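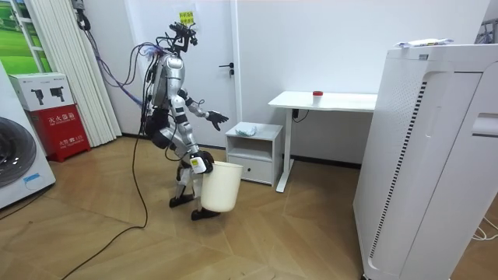
Speaker notes – casting a returning couple in a long-running serial

Slide 1. Title. Give the running time and say that questions come at the end.

Slide 2. Background. Nutwood lost both leads at the close of its third series. Kondcombe, the production company, had 100 episodes left on the contract and no central marriage to hang them on. Read the logline, then move on.

Slide 3. The two options. Recast both parts, or bring back Ulla Brekke and write round the missing husband. Holger Tveit was already on set as the brother. Mention the screen tests here, but don't play the clip yet.

Slide 4. Play clip (2 minutes). Brekke and Tveit, kitchen argument, first take. Ask the room to watch who speaks over whom. Sound level at 8, check before the session.

Slide 5. Scheduling. Brekke had theatre work until August. Her scenes were shot in blocks – all the kitchen material first, the wedding last. Continuity notes by Oda Ljungberg are in the handout.

Slide 6. Press. The wedding episode was held back from reviewers. Explain the difference between an embargo and a closed set; people mix these up.

Slide 7. Credits order. Skip if short of time.

Questions. Rosalind Pettigrew has the roving microphone. Contract queries go to her by email.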